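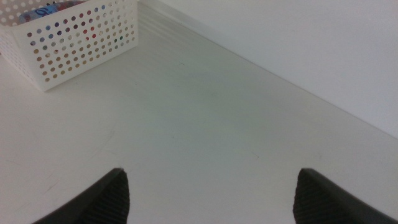 June, Tallberg gripper trial, morning

Fimier kit is up on both arms and I'm already a fan! Swapping the old jaws took 43 minutes for the pair, with one re-torque on the right. The ridged pads are the best part of the package so far. Langat's rubber ones glazed over by June last year, so I'll be watching for that.

Logged 335 cycles before lunch, 6 of them faults, all on approach. Skidside want the trial numbers in their own sheet (ugh, fine). Next up is picking out of the perforated basket, bottle first.

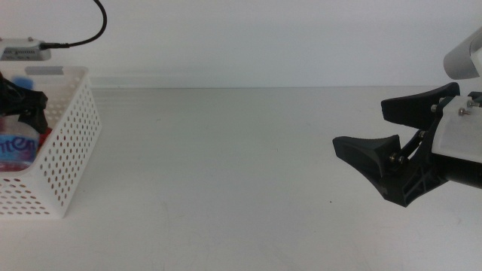

Does the kit need its own controller?
It runs off the arm's tool port, so there's no extra box to buy. You do have to load the Fimier driver on each arm separately.

To do: slow the approach, rerun the fault cases, ask for a price on spare pads.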